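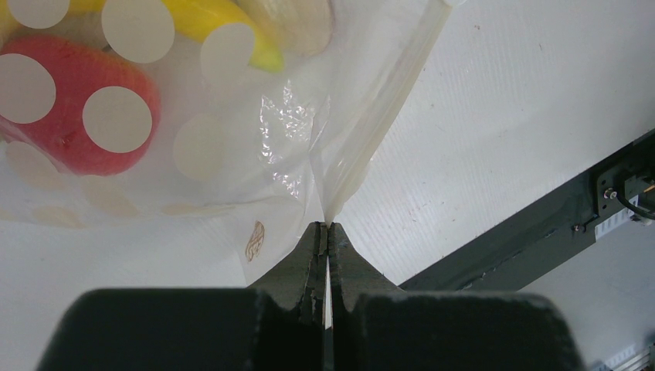
Vija Jaunzems asked on Tuesday whether Ceno will hold a thin bag by one corner without you writing a film routine for it yourself. Yes. Bag corner is a stock grasp type since the June build, see Film and Bags below.

Ceno grasp planner
Software module, for two-finger grippers
Order no. 2849
Made in Standville by Fesadness

What it does
Takes wrist camera images, picks a grasp, plans the approach, closes the fingers, watches the force while they close. Runs on your own controller PC. No cloud account, no dongle.

Film and Bags
Clear and printed film both OK. Dots, stripes and logos on the film used to get read as objects, that's fixed. The planner now keeps two layers: film in one, contents in the other. You choose which layer to grasp from.
- Corner: looks for a seam or folded edge, follows it down to the point, pinches there.
- Gathered top: pinches below the knot. Needs more finger opening.
- Flat film on a flat table: still hit and miss. Use suction if you have it.

Contents
Set the layer to "contents" and give a class name or a color. A red round thing behind wrinkled film gets a lower score than the same thing out in the open, so drop the threshold a bit before you decide it isnt working. Groceries set ships with the module (fruit, rolls, small boxes). Own classes: load them through the Ozoliņš labeling tool, separate license.

Long and curved items want the tip grasp. Bananas, handles, hoses. The planner finds the end of the part, lines the jaws up across it and closes on the narrow bit. If several tips belong to one bunch it takes the one with the most room for the fingers, you can overide that with tip_index.

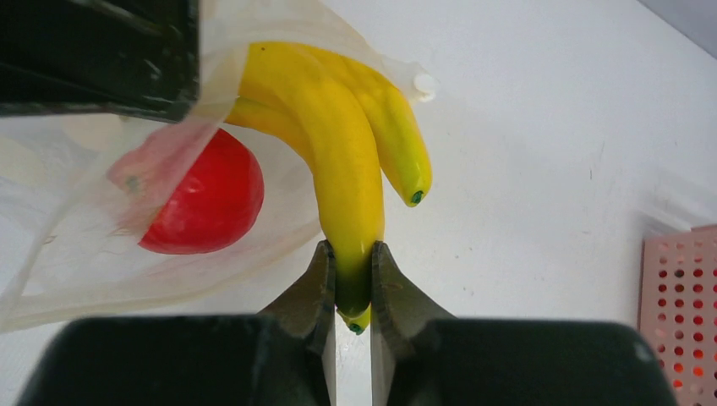 Two arms, one table
Both arms share one collision map. Second arm showing up in the first arm's camera gets masked out using joint positions, so calibrate both wrist cameras BEFORE you turn masking on. Handover is not in this module.

Requirements
Linux PC with a supported graphics card
One wrist camera per arm, color is enough
Two-finger gripper with position feedback
Hand-eye calibration file (wizard included)

Price
Single arm license 633
Second arm on the same PC, add 169
Both arms plus the Ozoliņš tool, bundle 715 until stock of the printed manuals runs out, then manual is PDF only
Prices in dollars, tax not included

Delivery
Download link by email. Orders in before 2 p.m. get the key same day. Please put the controller model in the comments field, we need it for teh key.

Returns
Unused keys only. Trial key on request, ask for module 2849.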